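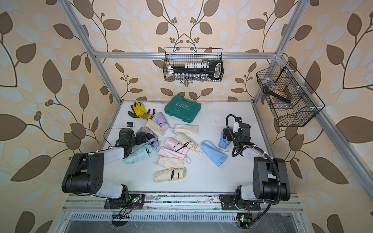 Pattern repeat is the number most people skip when they order wallpaper, and it decides how many rolls you need. Short thread on doing the arithmetic before you pay.

The repeat is the vertical distance before the design starts over. A small print might repeat every few inches. Large leaf designs can run past 20, and you lose part of a repeat on nearly every strip.

Take the wall height, add 4 inches for trimming top and bottom, then round up to the next full repeat. A 96 inch wall with a 21 inch repeat needs 100 inches, which rounds up to 105. Use 105 for every strip on that wall.

Divide the roll length by the strip length and drop the remainder. A 33 foot roll is 396 inches, so you get three strips at 105. The last 81 inches is good for over a door or under a window and not much else.

Check the match type. Straight match: the same point of the design sits at the same height on both edges. Half drop: every second strip shifts by half a repeat. For half drop, cut odd and even strips from two separate rolls. Waste goes down a lot.

Killian Langlois asked about centering. If the design has an obvious middle, decide whether it goes on the center of a strip or on a seam, and plumb that line first. Work outward in both directions. The mismatch ends up in the corners.

Do not wrap a full strip around an inside corner. Cut it to turn 1/2 inch, hang the offcut on the next wall from a fresh plumb line, and accept a small loss of pattern there. Corners are out of square more often than not.

Batch numbers. My last order was the Umatura heavy vinyl, 7 rolls, six from batch 449 and one from 347. Side by side in daylight the cream was visibly different. Dudell exchanged the odd one but it took until May.

Paste: I use Ofori ready-mixed on the wall for non-woven, nothing on the paper. Let the primer cure overnight first.

Correction from Alcides Ticona, who is right - the 4 inches goes on before you round up, never after. Adding it after throws off the match on every strip.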